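Call for participants: gripper comparison on used desktop PCs
Lammont test bench, February round

We are looking for people to spend a few half-days with us finding out whether any of the grippers we have been sold on can take a desktop computer apart. Supplier videos say they all can. We have watched a lot of supplier videos, and in most of them the part being picked is a clean block sitting by itself on a flat table.

The work is part of Flutorow, a small project comparing grippers and controllers on jobs that come up in repair and recycling. Two arms share one bench. You would steer them by hand through a set of removal tasks, first with one gripper and then with another, and tell us what you think of each. No coding is needed. If you have ever changed a hard drive at home you know enough to start, and if you haven't, we would like a few of you as well.

There are 7 grippers on the list and 2 controllers. One controller is a pair of handheld grips. The other is the Hamari desk unit, which costs a good deal more and which we are not yet convinced does anything the first one can't. We would be pleased to be shown wrong, but it will have to be shown on the bench.
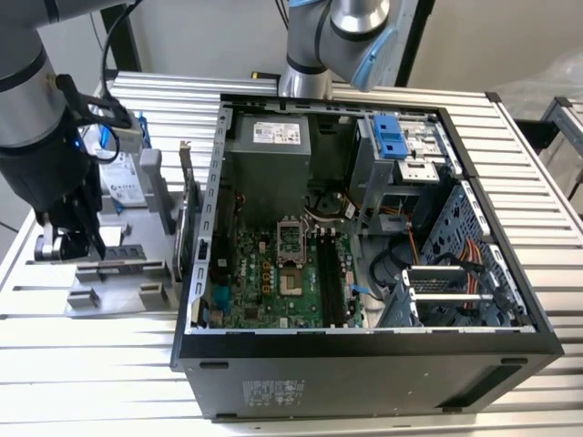 The bench, with one of the Dell towers on its side and the drive fixture to the left.

The tasks are dull ones, on purpose. Take out a drive and stand it in the fixture. Free an expansion card. Unplug a data cable without dragging the power wires along with it. Lift a memory module. Each attempt is timed and logged, including the ones you give up on. Our logs hold 2493 attempts from earlier rounds, almost all of them made by people who work here, and that is a poor way to judge anything. We know which grippers we like. We would rather hear from people who don't.

Who we want

Adults with a steady enough hand to use the controls for a couple of hours, with breaks. Left-handed people are badly missing from our results so far, so please do apply. Repair shop staff, care workers, students, retired fitters and people who think the whole idea is daft are all suitable. You should not work for, or own shares in, a company that sells grippers, arms or controllers.

What you would do

Three sessions at Lammont, mornings from 9.30 or afternoons from 1.30. The first is mostly practice and a safety talk. The other two are tests. After each gripper you fill in one page, and there is a box for plain complaints. Please use it. In the last round the forms were far too polite and we learned very little from them.

What we offer

Travel costs, lunch and a flat payment per session, paid whether or not you manage any of the tasks. We have 19 places. You may stop at any point and still be paid for the session you are in.

What we don't offer

A job at the end of it, or a promise that any of this will lead to a product. We will send you the results, with the failed attempts left in. Shetty, who lent us part of the gripper set, will see the same report at the same time as you and has no say over the wording.

How to apply

Write to the Flutorow desk at Lammont with a few lines about yourself, the hand you write with, and which half of the day suits you. Tell us about any experience with remote controls, games or repair work, but don't dress it up – it is used only to spread people evenly between the test groups. Places are filled in the order we hear from you, and we will reply either way by the end of the month.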